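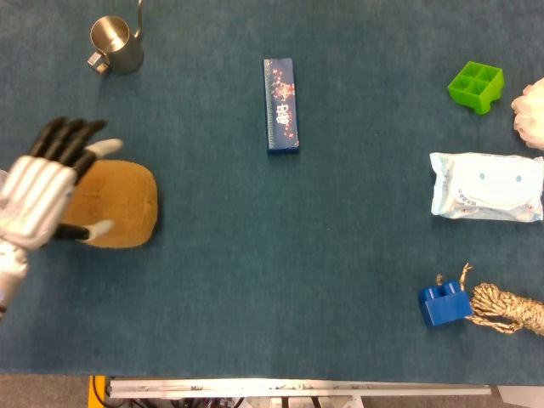 Poonam Mishra: The call tree stopped again during the recovery portion. Phase 1 and 2 messages went out fine. When we moved the exercise to "Recovery – Site Assessment," only the Norkport group got the text. Hakala got nothing, and the status board still shows Hakala as "Sheltering." Can someone look at it before we close the exercise?

Ticket 3656
Product: Tamach notification console
Opened: 2021-10-01
Priority: Normal (exercise, no live event)
Assigned to: Oskari Juntunen

Oskari Juntunen
I pulled the delivery log. The recovery message was queued for 332 contacts and sent to 308. The ones that did not go out are all tagged Hakala. There are no carrier errors against them. The console skipped them before sending.

Please confirm two things:
Was Hakala moved to the recovery phase by hand, or by the timer?
Did the Hakala site lead acknowledge the all-clear message?

Poonam Mishra
By the timer. Nelli Saarinen is the site lead and she says she acknowledged it by replying YES to the text. I have a screenshot from her if you need it.

Oskari Juntunen
No need, I can see the reply. It came in to the old short number, the one we used before the June changeover. The console accepts texts to that number but does not match them to an open exercise, so Hakala was never released from the shelter phase. The recovery template only goes to sites that have been released.

Workaround for now:
Open the exercise and go to Sites.
Select Hakala and choose Release manually.
Enter the site lead's name and a reason.
Go back to Messages and use Resend to unsent only. Do not use Resend all, or Norkport will get the text twice.

Poonam Mishra
Released and resent. The board now shows Hakala as "Recovery." Nelli got the text. Four people at Hakala say they still have not received it.

Oskari Juntunen
Those four have a landline listed as the primary number. Text is skipped for landlines unless voice is also checked on the template. It was checked on the landfall templates and left off the recovery ones. I have turned it on for Site Assessment and for Return to Work – please look over the other recovery templates on your side, as I can't edit the ones your group owns.

Poonam Mishra
Done. Damage Report and Payroll Contact had the same problem. Both fixed. All four people have now had the voice call.

Ayantu Workneh
Adding a note from Prerkent. We had the old number saved in phones at our site too. Is there a date when it will be shut off?

Oskari Juntunen
No date yet. I have asked for an automatic reply on the old number that tells people to use the new one. Until then, site leads should delete the old contact and save the new number from the console's Help page.

Status: Resolved with workaround
Follow-up: auto-reply on old number (open, Oskari Juntunen)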